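Rechercher dans le forum Rechercher Tous les sujets

La main articulée perd l'effort de serrage sur les sachets souples, sans code d'erreur

Publié le 19/8/18 par Branwen Maddocks
Temps de lecture : 4 min

Bonjour,

Je cherche l'origine d'un défaut intermittent sur une main à doigts articulés montée sur un bras Pellov. Contrôleur Wanetti, commande en effort sur les doigts, position sur le bras. La tâche consiste à prendre des produits emballés posés sur une table et à les déposer dans un bac inox.

Sur les bouteilles, aucun souci. Sur les sachets, la séquence est la suivante : approche correcte, contact détecté, fermeture, puis l'effort mesuré retombe à zéro au bout de 200 ms alors que la consigne est maintenue. Le doigt reste en position, le bras entame sa montée et le sachet glisse. Le contrôleur considère la prise comme valide jusqu'à la dépose. Aucun code dans le journal, aucun arrêt. 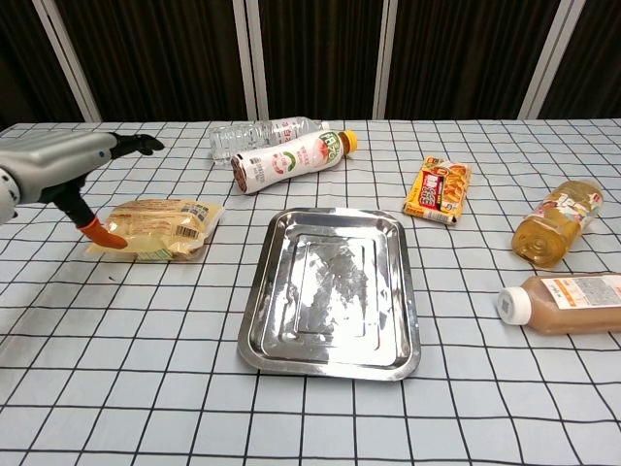
Le défaut apparaît sur 18 % des prises de sachets, presque toujours quand le doigt arrive sur la partie gonflée de l'emballage. Si je vise la soudure d'extrémité, la prise tient mieux, mais le film se plisse et l'orientation à la dépose devient aléatoire.

Déjà vérifié :
- tension d'alimentation de la main stable pendant la fermeture ;
- câble remplacé, connecteur côté poignet nettoyé ;
- remise à zéro des capteurs d'effort à chaque démarrage ;
- consigne d'effort augmentée de 10 %, sans différence, à part deux sachets éclatés.

Autre point qui me gêne davantage : lors d'un essai, j'ai ouvert le protecteur pour retirer un sachet tombé. Le bras s'est arrêté, mais les doigts se sont refermés d'un coup pendant que j'avais la main à proximité. Pas de blessure. Je n'ai pas réussi à reproduire. Est-ce lié ?

Branwen Maddocks

codance_technique

Deux problèmes distincts à mon avis, et le second passe avant le premier.

1. Fermeture des doigts protecteur ouvert

Sur beaucoup d'installations, la main est alimentée par une sortie auxiliaire qui n'est pas coupée par la chaîne de sécurité du bras. Le bras passe en arrêt de catégorie 1 ou 2, la main reste sous tension et exécute la dernière consigne reçue. Si cette consigne est un effort et que l'objet a disparu, le doigt accélère jusqu'à sa butée. Votre description correspond.

Tant que ce n'est pas tiré au clair, plus aucune intervention dans la zone sans consignation de l'alimentation de la main. Mesurez au multimètre la tension au connecteur du poignet, protecteur ouvert, sans approcher les mains des doigts. Si elle est présente, il faut reprendre le câblage ou utiliser une fonction d'arrêt sûr propre à la main, si elle existe sur votre modèle. Attention, une coupure franche peut faire lâcher la pièce. C'est à intégrer dans l'analyse de risques, surtout avec des bouteilles pleines.

2. Effort qui retombe à zéro

Regardez le filtre de détection de contact. Un sachet gonflé cède sous le doigt : l'air se déplace, la réaction diminue et l'effort passe sous le seuil. Certains contrôleurs interprètent cela comme une fin de mouvement et réécrivent le zéro du capteur à ce moment-là. L'effort affiché est alors faux, et la boucle peut continuer à travailler sur cette valeur.

Pour trancher, enregistrez sur la même base de temps l'effort brut, l'effort compensé, le courant moteur et la position articulaire. Si le courant se maintient pendant que l'effort compensé tombe, c'est la remise à zéro. Si les deux tombent, le doigt ne pousse plus et il faut chercher du côté de la limite de course.

Dans les deux cas, ajoutez une surveillance de la prise pendant la montée. Une validation unique à la fermeture ne suffit pas sur un produit déformable.

hsieh_m

Même symptôme chez nous en octobre. C'était le bout de doigt qui tournait légèrement sur son axe. Resserré, plus de problème. Regardez ça avant de sortir l'oscilloscope.

Branwen Maddocks

Retour après mesures. Les bouts de doigts sont serrés, rien de ce côté.

La tension est bien présente au poignet protecteur ouvert. Cellule consignée, reprise du câblage demandée à l'intégrateur.

Pour l'effort, j'avais déjà 4 enregistrements faits avant la consignation. Sur trois, le courant moteur se maintient et seul l'effort compensé tombe. Le dernier est inexploitable, l'horloge du bras et celle de la main étaient décalées. Je n'ai pas encore trouvé le paramètre qui autorise la remise à zéro en cours de cycle dans la version Wanetti installée. Si quelqu'un connaît son emplacement, je suis preneuse.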